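We use cookies to improve your experience. Accept all | Manage settings

3 min read

My project report: open day at the Holler lab

So I'd been to Holler once before, but only the lobby, and this time we got to go all the way in! Our class was split up and I ended up in the group that started with Reynaldo Sarmiento, who runs the arm demos. He talks fast and I filled 2 pages of notes before we even got to the first bench.

My question for the project was how a robot arm knows where its own hand is. Reynaldo said a lot of it is just math from the joints, plus a small camera at the wrist (I'd pictured one big camera on the ceiling). Their control program is called Plikeck. It keeps a log of every move, and the arm we watched was on run 1717.

I got to drive it for three minutes. It's way harder than a video game, because your left isn't always the arm's left, and I kept overshooting. My friend Shezi was much smoother and I'm still a little mad about it.

What I liked best was the wrist view. You get the two black fingers at the bottom, wide open, and whatever they're pointed at fills up the rest, shadow and all.
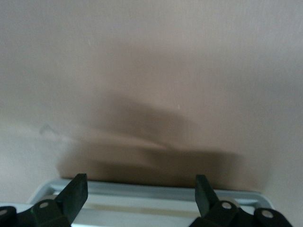
I asked if shadows mess things up for the software, and Reynaldo said they can, especially big blurry ones with no real edge. They practice under different lights so the arm gets used to it. That went straight into my notes, and I want to test it with the Zakirlow kit at school, using a desk lamp and a piece of cardboard. I still need to ask if I can borrow the kit in May.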